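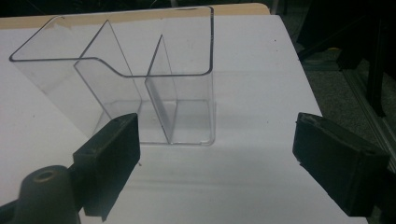
Norbert Győri's first comment on our draft was that the fault should be called a grip failure and the plastic should be left out of the title. We kept the plastic in the title of the report, and the reasons are in section 2.

Grip Failures on Clear Plastic Parts
Project report, Astia group
Submitted May 13, 2022

1. Background

The Astia project records a person moving small desk items with a hand-held gripper. The recordings are then used to train an arm to do the same moves. Our part of the work was the desk organizer task: approach the organizer, close on it, lift it, and set it down in a new spot on the table. We had planned to finish the task early in the term and go on to the pen cups. The fault described below took up most of that time.

2. What went wrong

We recorded 869 trials. In the trials with opaque organizers the opening width reported by the gripper matched the width of the part each time the fingers closed. With the clear acrylic organizer it did not. The log would show a closed grip while the fingers were still short of the wall, or the fingers would keep closing after contact. On one trial they kept closing until the front wall cracked at the bend. A piece of it came off and landed near the operator's hand. No one was hurt. We stopped work for the day and filled in an incident form.

The width is worked out from the camera picture by software we called Corden. It looks for the edges of the part between the fingers. On clear acrylic it finds the rim, but it also finds the dividers, the reflections and the shadow on the table. When it picks the wrong line, the width is wrong and the stop signal comes late or early. A white table makes this worse, as the walls and the background have nearly the same color.

3. What we checked first

We lost time on two wrong ideas. The first was that the finger pads were worn and slipping. We swapped them for new pads and the fault stayed. The second was a loose screw in the finger linkage. Miklós Erdős took the housing apart and found all the screws tight, and the fault was the same after he put it back together.

After that we replayed the logs next to the video, one trial at a time. In every bad trial the line Corden had marked as the outer wall was something else, most often a divider. We should have done this before touching the hardware.

4. Changes

The stop signal no longer depends on the camera alone. We added a limit on motor current, so the fingers stop when they meet resistance whatever the width reading says. We set the limit at level 3 after trying 8, which still bent the plastic. Safety glasses are now required for any trial with acrylic. The operator's free hand stays off the table while the fingers are moving.

We also tried a dark mat under the organizer. It helped the edge finding, but the rest of the data set uses the white table, so we did not keep it.

5. Results after the changes

We ran 9 more trials with a new clear organizer. None of them damaged it. The width reading was still wrong in 3 of them, so the cause has not been removed. The current limit only keeps the wrong reading from breaking the part.

6. Remaining work

Corden needs training pictures of clear parts, with the outer walls marked by hand. Norbert Győri has agreed to mark the first batch in July. The bad trials are still in the main folder and have to be taken out before anyone trains on it.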